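Cinzia Ferri laughs when I ask if she was worried about her job. "I was worried about my wrists!" she says. She has cleared and sorted crockery at the Grelley canteen for six years, and on a busy lunch the room gets through 324 covers, each with a bowl, a cup and usually a plate.

Since April she has spent part of each week in the practice room at Linis, teaching the arm what goes where. The kit is bright coloured cups and bowls on a green cloth, and she loves it. "It's like playing shops, except I'm the one who knows how the shop works."
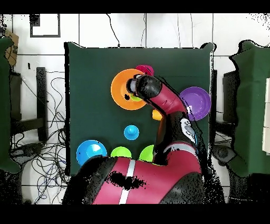
## "It asks me things now"

Well, the engineers do. Vanderleia Seixas leads the team, and she is the first to say that the early plan left out half of what Cinzia knows: which bowls stick together, how a cup rolls when it's been left on its side, why you never start with the pile nearest you.

"I'd written five rules for stacking," Vanderleia tells me. "Cinzia read them over a coffee and crossed out three."

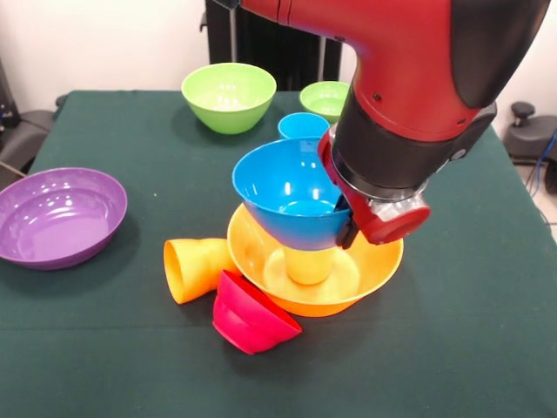 Those crossings-out changed the rota as well. Cinzia's afternoons used to be all sorting, and under the new plan she'll have two of them for training new starters, with a pay grade to match. She'd like more people from the kitchen brought in, and soon. "Ask the lads on pots," she says. "They've got opinions about ladles you wouldn't believe."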